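Zwei Greifer im Vergleich: Tarkari und Kemppainen
10. September 2021

Seit Februar laufen beide Greifer bei mir am selben Arm, gesteuert über den Mota-Controller. Der Tarkari kostet 2.877 Euro, der Kemppainen 3.679 Euro. Geprüft habe ich jedes Modell mit 100 Griffen auf Flaschen, erst in der Simulation, dann am Tisch.

Der Tarkari ist schnell montiert und schließt ruhig. Bei glatten Deckeln rutscht er gelegentlich ab — mit den Gummiauflagen von Zumness wird das besser. Der Kemppainen hält fester, baut aber breiter. Stehen Flaschen eng zusammen, stößt er leicht an die Nachbarflasche. Die Dokumentation ist bei beiden knapp, die vom Kemppainen nur auf Englisch.

In der simulierten Küche ist der Anflug von oben auf eine Flaschengruppe der schwierigste Fall. 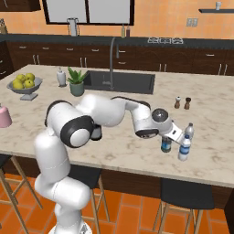
Lohnt sich der Aufpreis für den Kemppainen?
Nur bei schweren Teilen. Für leere und halb volle Flaschen reicht der Tarkari, das gesparte Geld würde ich in eine bessere Kamera stecken.

Der Tarkari bleibt bei mir am Arm.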